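Is Your Computer Really a "Brain"?

Ask a grown-up how a computer works and you will probably hear this: "The processor is the brain." It sounds good. It fits on a poster. But is it true?

Let's be picky about it. A good scientist is allowed to be picky, and so are you.

Your brain grew. It changes a little every time you learn something new. It gets tired, it gets bored, and it can decide that it doesn't like mushrooms. A computer processor does none of that. It is a small, flat, square piece that follows instructions very, very fast. If the instructions are silly, it does silly things very, very fast. So when somebody tells you it's a brain, you can say, "Sort of, but what do you mean?"

At the Wellau Repair Room, kids ages 8 to 12 get to look inside old desktop computers. Marcela Jelínek, who teaches the class, has a rule for the first day. You may not say "brain," "magic" or "it just knows." You have to say what the part does.

It's harder than you'd think. Try it!

Let's start with the big box. People call it a tower, because it usually stands up tall next to a desk. Some people call it "the hard drive," and those people are wrong. The hard drive is one part that goes inside. The box is really called the case, and its main job is to hold everything still and keep fingers, crumbs and cats out. To see the inside, you lay the tower down on its side and take off the side panel.
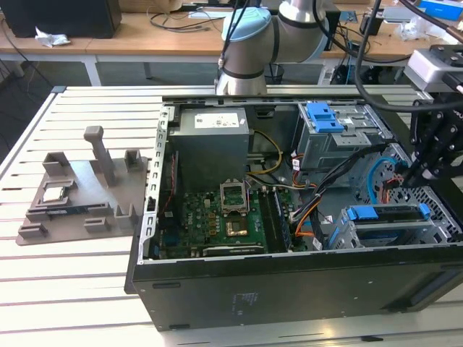 The first thing most kids notice is the wires. There are orange ones, red ones, black ones and yellow ones, and they bend all over the place. It looks like a mess. Is it? Not as much as it seems. Every cable has two ends, and each end has a place to go. If you pick one cable and follow it with your eyes, you can usually figure out what it connects. Do that a few times and the mess turns into something more like a map.

Many of those wires start at the power supply. That's the gray box in a corner of the case. You may have heard that computers "run on electricity from the wall." Well, not exactly. The electricity from the wall is much too strong for the little parts. The power supply changes it into smaller, steadier amounts and sends those down the wires.

WARNING, and this one is serious: never open a power supply. Not even if it's unplugged. It can hold on to electricity for a long time after it's switched off, and it can hurt you badly. And don't open any computer at all without a grown-up who knows how.

Next comes the motherboard, the big green board. It isn't anybody's mother. It's the board that the other parts plug into, and thin metal lines on it carry signals from one part to another. Think of streets in a town -- but don't push that idea too far, because nothing on a motherboard ever has to stop for a school bus.

On the motherboard there is a special square place called the socket. The processor goes there. If the socket is empty and its metal holder is standing up, there's no processor in it. So here is a question to chew on. If the processor were really a brain, what kind of brain could you lift out, put in a box and swap for another one?

The long, thin stick standing in a slot is memory, also called RAM. "So the computer remembers my birthday with that?" Nope. RAM only holds the things the computer is working on right now. Turn off the power and RAM forgets them. Your homework, your games and your pictures of the dog have to be saved on a drive, and drives often sit in metal holders of their own, called cages or bays. Pieces of colored plastic help some drives slide in and stay put.

That means the word "memory" is a bit of a trick. A better name might be "desktop space," like the top of a table where you spread out your work. The drive is more like the closet. (Josée Charbonneau, age 10, came up with "the part with no attention span," and Marcela wrote it on the wall.)

Then there's heat. Parts get warm when they work, and too much heat can damage them. Metal pieces called heatsinks help by pulling the warmth away and letting it out into the air. A fan moves that air along, and the little holes in the case let it pass through. You may hear that a noisy fan means a computer is "thinking hard." Maybe! It could also mean the fan is full of dust. How would you find out which one it is?

That's a good habit with any fact about computers, including the ones on this page. Ask how somebody knows. Ask if you could check.

TRY IT AT HOME (no screwdriver needed)

Ask 2 grown-ups, separately, what RAM does. Write down just what they say. Are the answers the same? Do they use the word "brain"?

With a grown-up's permission, put your hand near the back of a desktop computer while it's running. Can you feel air moving? Is it warmer than the air in the room?

Draw a computer case from the side, as if you could see through it. Put in the power supply, the motherboard, the memory and a drive. Now draw the cables. Remember, every cable needs two ends.

WORDS TO KNOW

Case: the box that holds the parts
Motherboard: the board the other parts plug into
Processor: the part that follows instructions
RAM: holds what the computer is using right now
Drive: keeps your files when the power is off
Heatsink: metal that carries heat away from a part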